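Chapter 9
Candidate Screening and Ballot Access

Before voters choose among candidates, some authority decides who may appear on the ballot. The rules it applies are called eligibility rules, and the procedure by which it applies them is called screening. This chapter treats both as part of the electoral system, alongside the seat formula and the drawing of districts covered earlier.

9.1 Formal and discretionary tests

A formal test can be settled from a document. Age, residence, citizenship, and the payment of a deposit are the usual cases. A discretionary test requires a judgment by the screening body, as when a statute asks for "good standing" or "loyalty to the constitution." Most countries use both kinds, and the balance between them affects how far results can be predicted before nominations open. 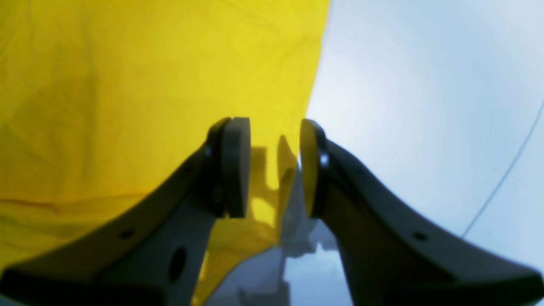 Signature requirements fall between the two. The number is fixed by law, but the checking of signatures leaves room for judgment. In the Mosmont district case, discussed in Section 9.4, the law asked for 2000 valid signatures. One candidate filed 2815 and was refused after the district office struck out those with abbreviated street names. Hassanpour treats the case as an administrative error. Lindholm reads it as discretion exercised under a formal rule.

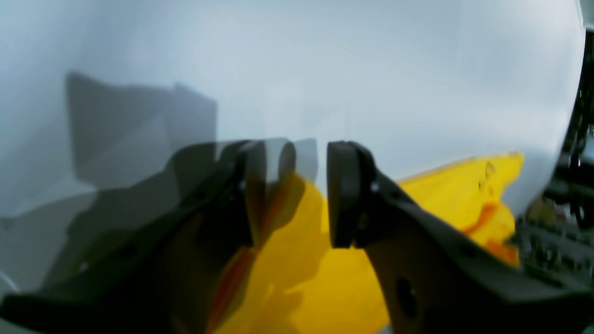 Figure 9.1. Two black gripper fingers, the left one blurred, with yellow material behind.

9.2 Who screens

Screening may be assigned to a court, an independent commission, a ministry, or a body appointed by the head of state. Two properties matter for comparison: how members of the body are appointed, and whether its decisions can be appealed before the ballot is printed. An appeal heard after election day has legal value but seldom changes the list of candidates.
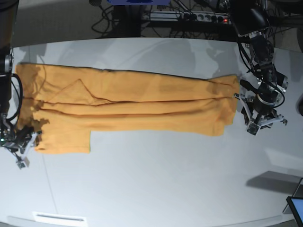 Timing is therefore a rule in its own right. Where nominations close in December for a vote early in the following year, an appeal period of 70 days may run past the start of the campaign. Kovács proposes that the period be measured backward from the printing date, and this book follows his method in the tables. 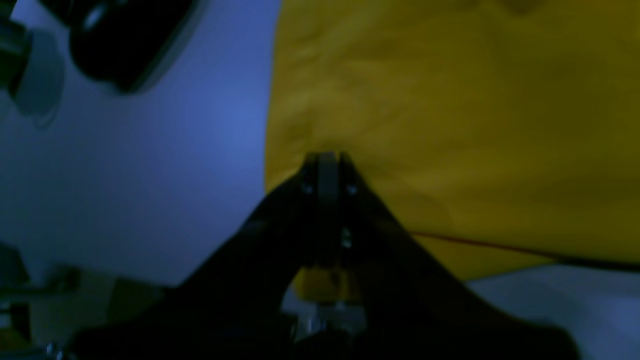
Figure 9.2. Closed fingertips pressed into the lower edge of a yellow fabric.

9.3 Effects on competition

The number of refusals is a poor measure of how strict a system is. Candidates who expect to be refused may not file, and parties may withdraw weaker names in advance. Amundsen and Giáp call this anticipatory withdrawal. It can be estimated by comparing the names discussed at party meetings with the names filed, where minutes are available. Section 9.5 applies the estimate to the Istov provincial elections and sets out the assumptions it requires.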